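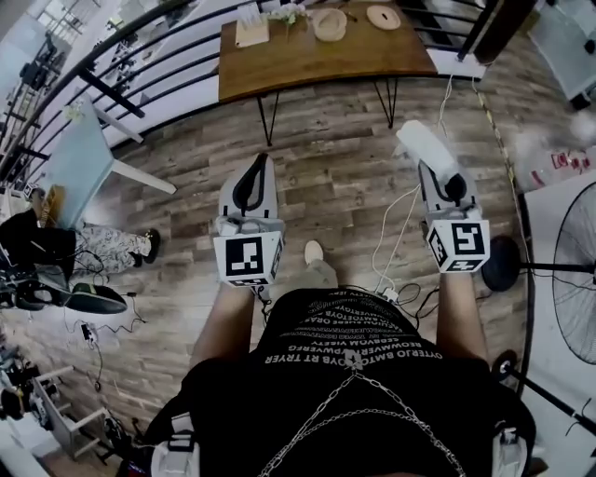

上一期聊完扫地机爬门槛，好几位读者来信问我同一个问题：机器到底什么时候能帮我收拾桌子？我答不上来，所以十一月里跑了一趟 Kumsa，在他们二楼那块地方赖了整整一个下午，顺便蹭了两杯咖啡。

先说结论给没耐心的朋友：叠毛巾，勉强；收桌子，看桌子；洗碗，别想。

Kumsa 的路子这两年挺流行，人手里握着夹爪干活，把动作录下来，再拿去教机器。我以前在视频里看，觉得不就是戴个大号手套嘛。自己上手之后老实了。两根“手指”，没有指尖的感觉，手腕还比平时沉，我去拿一卷厨房纸，第一下捏扁，第二下掉地上，第三下总算拿稳了，又忘了该往哪儿放。带我的 Slavica Hoxha 在旁边看得直乐，说新人都这样，练一个上午就好。我练了一个下午也没好（我平时在家打碎的杯子也比别人多，不能全怪夹爪）。

不过这个体验真的很值！因为你一下子就明白机器难在哪儿了。我们收桌子的时候，脑子里根本没有“收桌子”这件事，手自己就去了：杯子往左推一推，腾出地方，小拇指顺便勾走一张纸巾，胳膊肘还能挡一下快滚下去的橘子。换成两个夹爪，这些小动作全没了，每样东西都得单独想一遍，从哪边夹、夹多紧、夹起来以后会不会转。软的东西最要命，塑料袋我夹了五次，夹起来四次空气。

数字我也问了。他们攒下来的“整理台面”这一项，目前有 2,089 段录像，筛掉动作不干净的，剩 1,865 段。那没用上的两百多段里，据说有不少是人走神了，东西放错了地方又拿回来。我问这种不也挺真实的吗，谁收拾东西不返工？Slavica 说她也这么想，内部为这事还吵过，现在的做法是单独存着，以后也许拿来教机器怎么补救。我觉得这个比前面那些都有意思，家里的活儿一大半就是补救嘛。

那教出来的机器怎么样呢？我看了它收一张小桌。硬的、方的、站得稳的东西，它拿得比我好，这话我说得心服口服。盒子一个一个放回去，边还对得挺齐。轮到一块擦桌布，它就开始犹豫了，夹起一个角，停住，放下，再夹，同一个角。我站在那儿替它着急，差点伸手。最后布是挪走了，皱成一团，跟我儿子收的差不多水平。整张桌子收完，我喝掉了大半杯咖啡，换我自己来，大概就是站起来转个身的工夫。

工厂那头的情况好一些，我后来给在 Jundbridge 管包装线的 Darmawan Lumbantobing 打了个电话。他们试过让机械臂往纸箱里放瓶子，瓶子一种规格，箱子一种规格，灯光从早到晚不变，一个班次放了 2,041 瓶，停机找人 193 次。我听着觉得不少啊，他说头一个月比这糟得多，现在一个人能同时照看几台，账勉强算得过来。但只要换成带吸管的那款，吸管一翘，又得叫人。他的原话是：“机器不怕累，怕翘。”我把这句抄在便签上贴冰箱了。

所以回到各位的问题。我个人的猜测（输了别来找我要咖啡钱）：家里第一个真正交出去的活儿，多半是把固定几样东西放回固定几个地方，比如晚上把茶几上的遥控器、杯垫、纸巾盒归位。听着没什么了不起，可我每天睡前就在干这个，干了十几年，谁肯替我干我都愿意。至于衣服从晾衣架收下来、分人、叠好、塞进各自的抽屉，我看还早。袜子配对更早。

有读者问要不要现在就买那种会叠衣服的家用机。我的建议是先等等，尤其是宣传片里只叠白毛巾的，你写信问问客服，能不能叠一件带帽子、拉链没拉的卫衣，看对方怎么回。有人问到了，麻烦把回信转给我，我想攒一篇。

下一期去 Mosach 看他们的洗碗台，听说到现在还是人在洗，我准备带副橡胶手套。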